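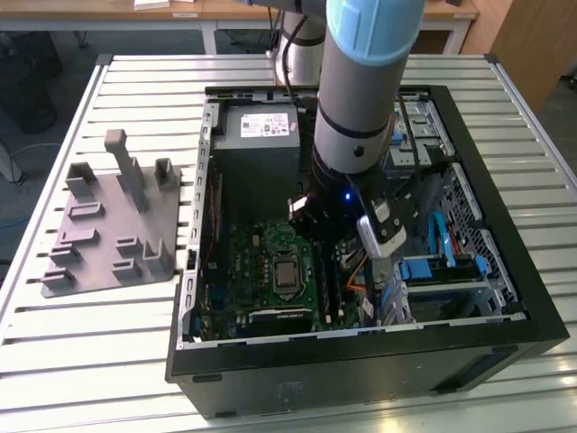 An open desktop tower on a slatted aluminum work table.

Darnberg adds lower cabinet line to its modular kitchen range

12 Aug 2022

Cabinet maker Darnberg has extended its Belay kitchen system with a base unit 800 mm wide, intended for apartments and narrow galley layouts. The unit goes on sale through the company's own showrooms this month and through independent kitchen dealers in January.

The new base keeps the rail mounting used on the existing Belay wall cabinets. A steel rail is fixed to the wall first, and the cabinet is hung from it and leveled with two screws reached from inside the carcass. Adjustable feet carry the load at the front. Darnberg says the arrangement allows 20 mm of vertical correction, enough for most older floors without packing under the plinth.

Carcass panels are moisture-resistant particleboard with a melamine face. Doors come in three finishes: matte white, a gray-green called Wurkell, and oak veneer. The veneer doors are supplied unhandled and can be drilled for bar pulls or left plain with push latches. Drawer runners are full extension and rated for 32 kg per drawer. The earlier Belay drawers had a lower rating, and owners of those units can order the new runners as a replacement part, although the fixing holes differ and the drawer sides have to be redrilled.

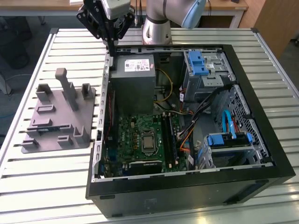 Worktops are sold separately. The cabinet accepts any top up to 40 mm thick, and the rear service gap has been widened to take a waste pipe and a water supply side by side. A cutout template for an undermount sink is printed inside the carton lid.

Lighting is handled by Lumon, which supplies a low-voltage strip that clips into a groove under the front edge of the wall cabinets. The strip is the same one used in the Belay bathroom range and runs from the same driver, so a combined order needs only one driver per room — provided the total strip length stays within the limit given on the label.

A base unit with two drawers and white fronts is listed at $2967 per run of four, excluding worktop, sink and fitting. Wurkell and oak fronts cost more and are priced by door size. Single units can be ordered, but only in white. Fitting instructions and dimensioned drawings are available from dealers on request.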